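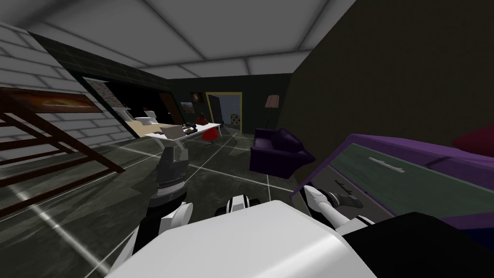 Who gets the house when there is no will?

The oldest living child, in Volurau, and if she doesn't want it she has to say so in front of the clerk before the end of the year.

Renata Saavedra had known this since September, when the letter came. She put it in the drawer with the takeout menus and went on with her work. On 31 December 2020 she took the early bus out of Kosix with one bag and a thermos of coffee.

The ride took most of the morning. A man across the aisle ate sunflower seeds and spat the shells into a paper cup. She had meant to think about what she would say to the clerk, but she fell asleep outside Jeon and woke up at the bridge with her neck stiff.

The clerk's office was open until two. Renata went to the house first.

The key was still under the brick. Inside it smelled like her father's pipe and mice. Her brother had been by to shut off the water, and he had left a note on the stove that said WATER OFF, as if she might argue. The calendar by the door was from the year her mother died. She took it down, and the wall behind it was a different yellow.

She sat at the kitchen table with her coat on. She had left at 18 and had been back for two funerals and one wedding, the wedding being the worst of the three. The back taxes came to 661. She had it in an envelope, along with her birth certificate, though she had told her brother on the phone that she was coming to sign the place away. He wanted it for his boys. He had offered her 2,000 and then, when she didn't answer right off, said he could maybe do more in the spring.

A neighbor knocked and let herself in. Renata didn't know her at first. It was Hullix's widow from across the road, past 70 now and wearing a man's hat.

"I saw the door open," the woman said. "I thought it was your brother again."

"Does he come a lot?"

"He comes and measures things." She looked at the stove, at the note. "Your father's plum tree went over in the wind. I took the wood. I should tell you that."

"That's fine."

"I'd have asked, but there wasn't anybody to ask."

They went out back to look at where it had been. There was a hole with ice in the bottom, and two thin shoots coming up beside it — suckers, the woman said, and she'd left them alone. Renata pushed one with her boot and it sprang back.

At half past one she walked down to the office. The clerk had his jacket on already. He slid the form across the counter, and the pen on its chain, and asked which box.

"Give me a minute," she said.

He looked at the clock and sat back down.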